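Prirkinside pays home cooks to teach robots the kitchen, one chopstick at a time

A company called Prirkinside thinks the quickest way to get a robot to tidy a kitchen is to have people do the tidying first, holding the robot's hand for it. Since August it has been sending two-fingered grippers to households in Pranberg and paying people to put things away with them. There is no robot in the house. There is a person squeezing a grip, a camera on the tool, and a file that goes off to be turned into training data.

The task on Wednesday was chopsticks. They go into a perforated green caddy, the kind made to hang on a wall, set up for the session on a kitchen table with a pink blanket over it.
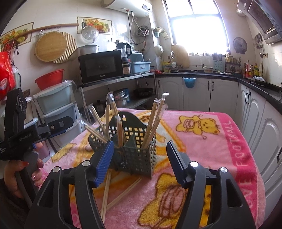

Automation

The company says it wants 2000 recordings of the chopstick task alone before it trains anything on it. It has 300 so far. Each is supposed to show the same thing done slightly differently, so that a machine can work out what matters (the stick, the slot) and what doesn't (the bears on the blanket).

Whether it will is another matter. Teaching by hand has been tried in labs for years, and the usual complaint is that the robot learns the room along with the job. Move the table, change the light, swap one caddy for another, and the success rate drops. Prirkinside's answer is more homes. It has not published any results from a kitchen its system hadn't seen before, and it declined to share them when asked.

"We would like to see one number," said Markos Chrysikopoulos, an engineer at Makris, which builds packing equipment and looked at licensing the data this spring. "How often does it work in a house you didn't record in? They showed us a very nice video." Makris passed.

Chopsticks are also a harder choice than they look. They are thin, they roll, and they cross over one another when they are put down. Clear plastic wrapping makes it worse, catching the light and giving a camera little to hold on to. A person with a gripper in hand deals with all this by feel and by leaning over to get a better look. The recording keeps the motion of the jaws and the view from the tool. It does not keep the leaning over.

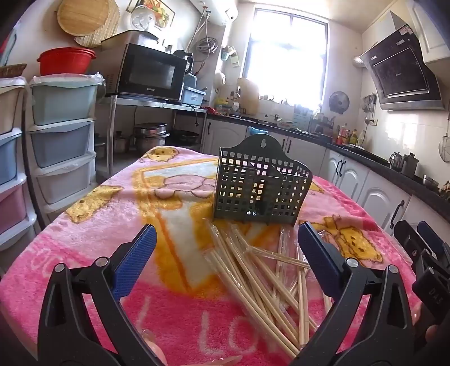

Then there is the question of pay. People taking part are paid by the accepted recording, and a recording with a dropped stick can be turned down. That seems backward. A robot that has only ever watched clean attempts has no idea what to do after a fumble, and fumbles are most of what goes wrong in a real kitchen. The company says it is "reviewing" the rule and that up to 20 percent of dropped attempts may be kept in future.

Remote control, the main rival method, has its own troubles. Vernuvance, which has operators steer full robot arms from a desk, gets data from the machine that will do the work, but slowly and at a much higher cost per hour. Hand-held tools are cheap and fast — and leave open how well a person's wrist translates to a motor.

Prirkinside plans to move on to pot lids and spice jars once the chopsticks are done. It has not said when a robot will try any of it.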